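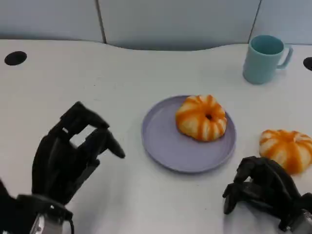
By Ilídio Cordeiro | June 2026 | 3 min read

Staff > Buildings > Break Rooms > Checklists

Print this page | E-mail this page

Break room safety check: Clindow building, second floor

I love doing this round! People take real pride in their break rooms, and the Clindow crew has put a lot of work in since November. Items are marked OK, FIX or WATCH, with my comments after each one. The Skyrme building gets its turn next.

1. Exits and walkways clear: OK
Both doors open all the way. The stack of boxes from last time is gone and the floor tape looks great.

2. Fire extinguisher charged and tagged: OK
Unit 327, needle in the green. Initial the tag when you do the monthly look, please. Two months were blank.

3. Refrigerator at 40 degrees or below: WATCH
It read 39 when I opened it and crept up while I was looking for the owner of the egg salad. Door seal is a little stiff at the bottom corner. Hiltdale has the same model and a new seal fixed theirs completely.

4. Microwave clean, door latches: OK
Spotless. Whoever does this, thank you!!

5. Outlets near the sink trip and reset: FIX
Left one trips fine. Right one wouldn't reset until the third try, so I put tape over it. Ticket 58 is in with maintenance. Leave the tape on until they've been.

6. Tables and counters wiped, no food left out overnight: OK
Peeled fruit goes on a plate or in a lidded box, and peels go in the compost pail (the one with the lid, by the sink). We had fruit flies all last summer and I'd like to skip them this year.

7. Mugs and plates free of chips: OK
I pulled 2 chipped bowls from the back of the cupboard. If one was yours, come see me.

8. Hot water tap labeled: FIX
Label has peeled off again. I'm trying the vinyl kind they use at Tredell, which has held up to 30 washes a week over there.

9. First aid kit stocked: WATCH
Plenty of gauze, low on small bandages. More are on order.

10. Chairs steady: OK
I sat in every single one. The wobbly one by the window has new feet and it's now the best seat in the room.

Recheck on items 5 and 8 once the work is done. Questions or fixes I missed, drop a note in the box by the stairs.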